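Will it ever do the washing?

Why the cleverest arms in the country are still learning to push a lever

My grandmother had a twin-tub that walked. If you loaded it badly it would shuffle across the scullery during the spin, and one of us children would be sent to sit on the lid until it settled down. I have thought of that machine a good deal this year, because I have spent a fair part of it asking people when a robot might be ready to take over the chores, and the reply nearly always begins with a sigh and ends with a knob.

Knobs, switches, levers and lids are what our homes and workshops are made of, you see. A car factory can be built to suit its robots, with everything bolted down and arriving at the right moment, but the rest of us live and work among things that were made for fingers. Before an arm can do your washing it has to turn the dial, and before it can mind a press at the back of a small joinery shop it has to work the same tired old control box that the joiner does.
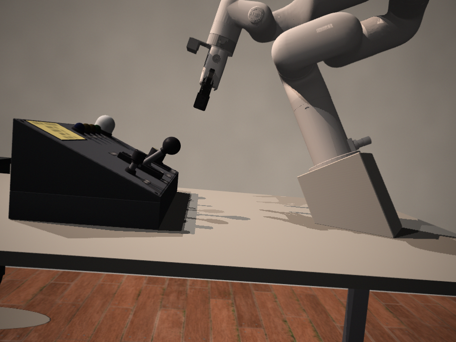

A lever is harder than it looks

At Skitero, a small firm which spends its days on precisely this problem, the practice is done in simulation first, on a rendered table with a rendered arm. I found this a little disappointing until Märta Sandberg, who runs the trials, told me what the other way used to cost. "We went through 16 real levers in one spring," she said, "and I had to order every one of them from the same very patient man."

Her team calls its practice programme Botinell, and it is made up of 183 small jobs, things like sliding a bolt, flicking a switch, or pressing a button and then letting go of it (the letting go causes more trouble than you would think). An arm might try a single job 780 times in an afternoon. When it goes wrong they put everything back with a keystroke and off it goes again, which I must say is more than could be done for my grandmother's scullery floor.
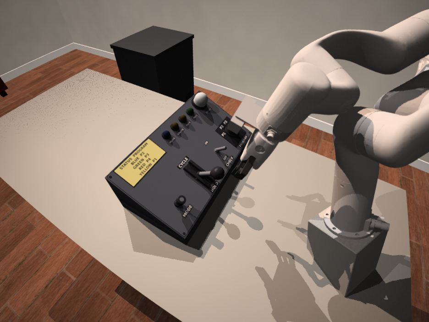
Marlene Rocha
Home and workshop writer

What struck me, sitting beside Sandberg with a mug of tea going cold, was how much of a chore is knowing and how little of it is strength. You and I come to a strange cooker and have it sorted in half a minute. We read the words, we guess at the ones that have rubbed off, and we give the dial a gentle try to feel which way it wants to go. The arm has to be taught each of those separately, and the gentle try is the one that keeps her people late at their desks.

Out of the 183 jobs, she reckons 58 are now dependable enough to move over to a real bench. Most of those are pushes and presses. Anything that turns is slower to come right, and anything that turns while something else must be held still is, in her words, "next year's headache, and perhaps the year after's".

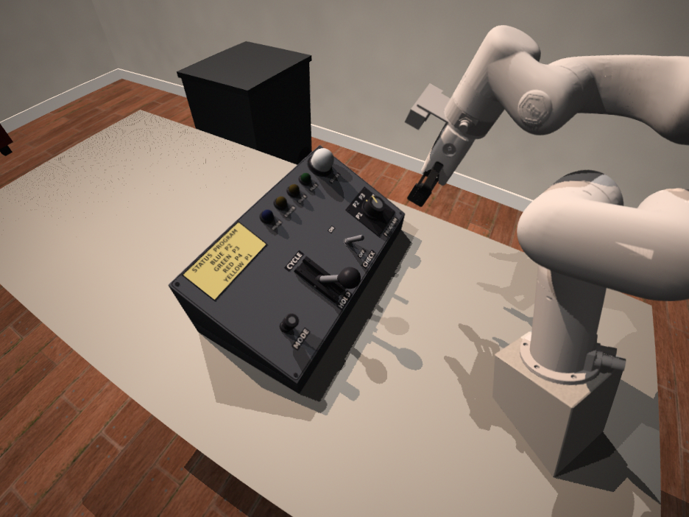

I took the question to Arruda, a family laundry with a long shed full of elderly machines, where they had an arm on loan from a company called Urnov until September. The owners were kind about it. It folded flat sheets nicely enough and was hopeless with anything that had sleeves, and it could not be left alone with the presses, whose controls all differ from one another. I told them about the box on Sandberg's table, where a yellow placard gives you a colour for each program, blue for P2 and green for P3 and so forth, and a lever runs in a slot with CYCLE at one end and HOLD at the other. They laughed and said theirs had been much the same before the lettering wore away. A new girl picks it up in a morning, they said, mostly by standing next to somebody who knows.

So can machines do the chores yet? Some of them, in some places, if the place is tidy and a person is near at hand. I would happily have one carry the basket upstairs. For the time being I shall go on turning the dial myself, and pairing the socks in front of the wireless of an evening, and Sandberg has promised to ring me when they get to sleeves.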